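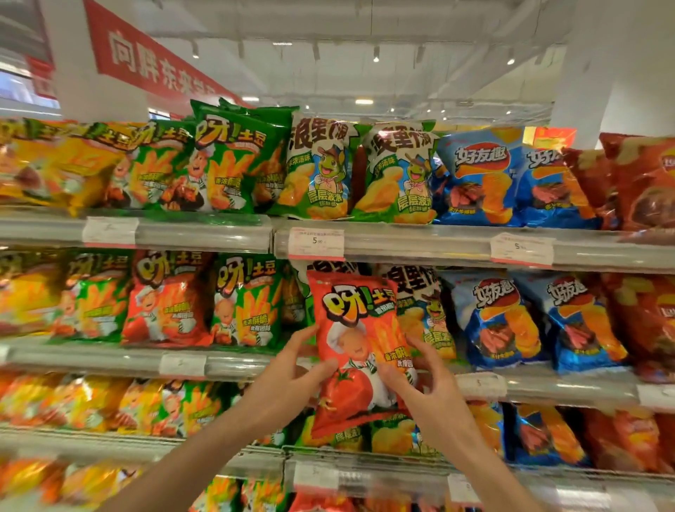

Both hands on a bag of 呀!土豆 potato sticks, snack aisle.

The office of Gruvitz is on the second floor above a shop for bicycle parts, and one must ring twice. I came to speak with the woman who leads the collection of examples for Zamard, the learning system which the company wants to teach to handle goods on shop shelves. She asked me not to print her name, as she prefers that the work is read as the work of the group. She made tea and we sat by the screen where the recordings are checked.

I wanted to know first why they go into real supermarkets. "We began with our own shelf in this room," she said. "We bought one shelf and we filled it with boxes of tea and rice. The system learned our shelf very well. Then we gave it a picture of a shop and it was lost." In a shop, she explained, the bags stand close together, many have the same colour, and the price rail covers the lowest part of them. A person takes a bag from such a row without thinking. The system must be shown this many times.

Each recording is one person who wears a camera on the head and takes things from the shelf with bare hands. She calls one such taking "a reach". A session has 50 reaches and then the person must rest. "After 50 the neck is tired and the person starts to look at other places," she said. "The eyes go to the next bag before the hand is finished. For us this is a bad example, even if for shopping it is normal."

The crinkly bags were her own request. A box has corners, and the system can find corners. A bag of crisps or potato sticks changes its form when the fingers press it, and the printed picture on it bends also. I asked if it matters how the person holds it. She answered for quite a long time and I give here only a part.

"In the first month we told people to use one hand, always the right. It looked tidy. But at home, watch your family, they use two hands for a big light bag. One hand presses the side and the other takes the edge with the thumb and a finger. So we removed this rule. Now we say only: take it as you would take it." She showed me with my own packet of biscuits, which suffered a little.

The instructions to the collectors are now one page. Before, they were 17 pages, written by her and by a colleague at Forkutside, the partner firm which makes the labels. She still has the long version in a drawer. It contained a drawing of the correct angle of the elbow. "We were afraid of bad data, so we wrote too much," she said. "The people became stiff. You could see it in the recordings, they moved like somebody who is carrying soup."

Labelling is the slower part. For every reach, a person at Forkutside marks the moment of the first touch, the moment when the bag leaves its place, and the name of the product. The names gave trouble at the start. Many of the bags are from Chinese brands, and one brand has several colours for several flavours. The first labellers could not read the characters and wrote "green bag" or "bag with cook". Two brands both had green on the bag and they were mixed together for several weeks. This was discovered in September, and all labels from that period were made again by readers of Chinese.

I asked about blur. When the head moves quickly, a part of the shelf becomes soft in the recording, very often the lower rows. I thought that such pieces are thrown away. "No, we keep them," she said. "A machine with a camera will move too. If we give it only sharp pictures, it will believe that the world is sharp." What they do remove is a reach where the hands go out of view before the end. At present 10 in every 100 are removed for this reason, and she would like it to be fewer.

There are also rules for the shop itself. The manager must agree in writing, the collectors come in the quiet hours, and faces of customers are covered before any file goes to the labellers. Every product goes back to its row with the front side to the customer. One shop manager told her that his snack shelf was never so straight as after their visit, and she repeated this to me with some pride.

Not all is going well. Zamard now names the right bag in 90 of 100 trials, when the row is full. When the row is half empty and the bags have fallen on each other, the result is much weaker, and she did not want to tell me the number. The next collection, which has the working name Ñahui, will be made only on untidy shelves, in the evening, before the staff have filled them again.

At the end I asked if the work has changed how she does her own shopping. She said that she now takes the bag from the second place in the row, and that her children find this very annoying. Then the bell rang twice, and she went down to receive a new box of head straps.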